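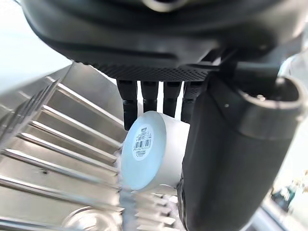 Label side out, according to the message from Bernetham, and it has to stay that way on the shelf, the barcode facing whoever opens the cabinet. I had been storing them the other way up. Changed over this morning, all of shelf B.

2019-09-04

Stock entry for the white rolls, continued from the last page. The Doltent delivery note gives 20 pieces under one code. The old list gives two codes for what looks to me like the same article, one of them ending in 883. I have kept both lines open in the list until Bernetham answers – the Drikwood order in November was held up over exactly this kind of thing and I do not want to go through it again.

Shelf B measures 210 mm clear height between the supports. Standing on end, the rolls can go two high if the lower one is square to the board. Lying down they creep toward the front edge, so I screwed a strip along it. The strip is not straight. It will do until the shelf is changed.

The print on the labels is too small for me without the lens. I read the code line twice and typed it in, then compared it with the note. The scanner was slow again, and it gives a poor result when the roll is tilted and the light comes back off the end face. Turning the desk lamp to the wall helped more than cleaning the window of the scanner did.

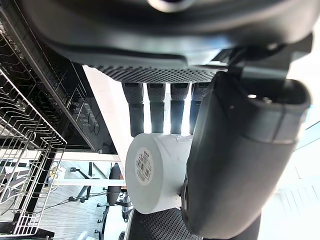
White roll on its side, label on the end face, outer layer slightly wrinkled.

Wrinkles in the outer layer are not a reason to reject. The Gentile sheet says to look at the end faces first, then the edge of the wrap, and to set aside anything crushed out of round. I set aside one for a dent in the rim. If the wrap has lifted, press it flat and put that roll at the front, to be used first.

Afternoon: seven lines of the list corrected, mostly spacing in the codes. Lens put back in the top drawer. Still to do – print the shelf card for B and ask for a second copy of the Gentile sheet, mine has lost its lower corner.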